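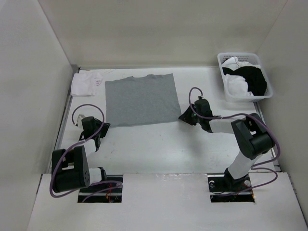 ¿Los dos brazos tienen que ir atornillados a la misma base o pueden ir en soportes separados?

Conviene que compartan base. Si cada brazo va en su soporte, cualquier golpe a la mesa cambia la distancia entre ellos y hay que volver a calibrar los dos.

Foro > Proyectos caseros > Brazos y manipuladores
Tema: Mesa con dos brazos para doblar ropa, dudas de cableado y de pinzas

torno_y_lima
19/11/20
Abro hilo propio para no seguir ensuciando el de fuentes de alimentación. La mesa está en el taller compartido de Clundidgate, en el cuarto del fondo. Tablero blanco, paredes lisas por tres lados y un panel blanco delante con dos huecos, uno para cada brazo. Las bases van metidas en esos huecos, sobre raíles, con 900 mm entre ejes.

El trabajo de ahora es coger un paño gris por las dos esquinas de delante y doblarlo hacia atrás. La ropa pendiente va en un cesto a la derecha, al fondo, y lo doblado se deja a la izquierda.

Dudas:
1. El cable morado va por fuera del brazo y hace un bucle encima de la muñeca. Con el antebrazo recogido me sobra, y con el brazo estirado va justo. ¿Lo paso por dentro?
2. Las puntas de las pinzas acaban finas y en tela delgada cogen una capa o dos según les da.
3. La controladora es una Prevorel de segunda mano y a veces pierde un eje del brazo derecho. Siempre el mismo.

espira_muerta
Por la 3: mira el conector antes que la placa. Si es siempre el mismo eje y siempre el mismo brazo, cambia los cables de un brazo a otro y prueba. Si el fallo se va al izquierdo, ya lo tienes.

torno_y_lima
Probado esta tarde. Se va al izquierdo. Cable, entonces. Pido otro.

bancada79
El cable por fuera, déjalo por fuera. Yo lo metí por dentro del codo en el mío y cada vez que hay que tocar un motor tengo que desmontar medio brazo. El bucle en la muñeca está bien si no roza con nada al girar. Lo que sí haría es sujetarlo en dos puntos del antebrazo con brida y un trozo de funda debajo.

espira_muerta
No estoy de acuerdo. Por fuera y con tela en la mesa es buscarse un enganche. Un bucle suelto y una manga de camisa se encuentran tarde o temprano.

bancada79
Llevo desde octubre con el cable por fuera en el segundo brazo, doblando trapos de taller, y no se ha enganchado. Se me rompió una vez el de dentro, por el roce con el codo.

espira_muerta
Trapos de taller no tienen mangas.

bancada79
Vale, eso es verdad. Con camisas no lo he probado.

torno_y_lima
De momento paños y poco más. En el cesto hay prendas blancas y una tela negra grande, pero no las toco todavía con el programa. Me quedo con lo de las bridas y acorto el bucle de abajo, el que sale hacia fuera en el brazo derecho.

hilo_y_pinza
Sobre las puntas. Yo uso las Parisi cortas, con goma pegada por dentro, y el problema de las dos capas no se va con la goma. Lo que me funcionó fue entrar más plano: la punta casi paralela al tablero, que roce, y cerrar despacio. Si entras desde arriba pellizcas lo que haya.

También ayuda bajar la fuerza de cierre. En mi driver el valor por defecto es 1.000 y lo tengo en 800. Menos de eso se me resbala el algodón mojado, aunque mojado no debería doblar nadie.

torno_y_lima
Entro ya bastante plano, con el brazo izquierdo apuntando a la derecha y el derecho a la izquierda, a las dos esquinas de delante. Lo de la fuerza no lo había tocado. ¿La goma de qué grosor?

hilo_y_pinza
La más fina que encuentres. De cámara de bici vale. Pégala con adhesivo de contacto y deja libre el último trozo de la punta, si no engorda y no se mete debajo de la tela.

mesa_coja
Una pregunta desde fuera: ¿por qué dos brazos? Para doblar un paño por la mitad basta uno si lo haces contra un borde fijo. Yo lo hice con uno solo y una varilla.

torno_y_lima
Con uno solo me quedaba la esquina contraria arrastrando y el doblez salía torcido. Con dos, el borde de delante viaja recto. Y el segundo brazo ya lo tenía.

mesa_coja
Te quedaba torcido porque la varilla no estaba paralela. El doble de motores es el doble de averías. Para ropa variada te doy la razón, para paños me parece mucho gasto.

espira_muerta
Depende de lo que quiera hacer después. Si va a camisas necesita los dos.

bancada79
Otra cosa. Mira que la tela esté bien estirada antes de bajar las pinzas. Si en el borde de atrás queda una arruga, al llevar la tela encima la arruga se queda dentro y el siguiente doblez se monta. Yo hago una pasada previa tirando un poco de las esquinas.

torno_y_lima
Eso me pasa. En la parte del fondo se me levanta una onda, más o menos en el centro del borde. Pensaba que daba igual porque no es por donde agarro. Añado el tirón.

hilo_y_pinza
Tira con los dos a la vez y a la misma velocidad. Si uno arranca antes, te gira el paño sobre el tablero y pierdes la esquina del otro lado.

llave_del_21
¿Los motores son Flendton? Pregunto porque los míos se calientan en el hombro si los dejo sujetando en posición baja y alargada. Acabé poniendo una postura de espera con el codo alto.

torno_y_lima
Flendton los de hombro y codo, los de muñeca son otros. La postura de espera la tengo baja, sí. La cambio.

llave_del_21
Otra cosa de los mismos motores: los tornillos de la brida vienen sin fijador. Ponles una gota a todos antes de cerrar el codo. A mí se me aflojaron en el primer brazo y estuve una tarde entera pensando que era holgura del reductor.

mesa_coja
Y limpia el tablero, que con las motas que se acumulan en un tablero blanco luego la cámara te detecta bordes donde no hay. Yo subí el umbral y perdía las telas claras.

bancada79
El blanco sobre blanco es mala idea de partida. Yo forraría la mesa con algo mate de color medio.

torno_y_lima
Con el paño gris el contraste me sobra. Con lo blanco del cesto voy a tener el problema, lo sé. Probaré un tapete verde que hay en el taller, aunque no sé si las puntas se engancharán en él al entrar planas.

espira_muerta
En fieltro se enganchan. Busca vinilo.

torno_y_lima
Actualizo. Cable nuevo puesto y el eje no ha vuelto a perderse en 21 ciclos seguidos. Fuerza en 800, goma pegada en la pinza izquierda, la derecha sigue sin goma para comparar. La izquierda coge mejor la capa de arriba. Falta el vinilo y mover la postura de espera.

hilo_y_pinza
Pon la goma en las dos, que si no al tirar resbala una y la otra no.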